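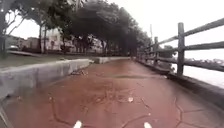 Why Do Paths Crack?

A path has one job, and the job is lying down. You would think it could manage that without falling to pieces. Yet sooner or later almost every path gets cracks, and the guilty parties include the sun, the rain, a few trees and (sorry) you.

The sun goes first

Things get a tiny bit bigger when they warm up and a tiny bit smaller when they cool down. Scientists call this expansion and contraction. A path does it every single day. It stretches in the afternoon and shrinks at night, and it has no room to do either one comfortably. Asphalt, the sticky stuff used on many paths and roads, is bendy when it is new. As it gets older it dries out and turns stiff, a bit like a cookie left on the counter since Friday. Stiff things don't stretch well. They snap.

Then the water gets in

A crack as thin as a hair is plenty wide enough for rain. Water trickles down and makes the dirt underneath soft and squishy. Now the path is lying on pudding, and every time a bike or a delivery cart rolls over, it sags a little.

Winter is worse. When water freezes, it takes up more space, so ice in a crack shoves the sides apart. When it melts, more water fills the bigger gap. Then that freezes too. Water is very patient and has nowhere else to be.

Roots, the slow burglars

Tree roots grow toward air and moisture, and there is often some of both right under the pavement. A root starts out thinner than a shoelace. Give it some years and it can be as fat as your arm, and the path above it will have a bump that is excellent for scooters and terrible for grandparents.

Reading the cracks

People who fix paths look at the shape of a crack before they do anything else. Liv Halvorsen has repaired paths in the town of Trirport for years, and she sorts them like this:

One long line across the path: probably hot and cold weather.

A raised, wiggly line near a tree: check for roots.

Lots of little chunks fitted together like a reptile's skin: too much weight on soft ground. This really is called alligator cracking. No alligators are involved.

Small cracks can be filled with a gooey sealer to keep the rain out. Alligator cracks usually mean digging up that piece and starting over.

Try it yourself

Spread wet mud on an old plate, about as thick as your finger. Leave it in the sun for 2 days and look at the shapes you get. Ask before you borrow the plate.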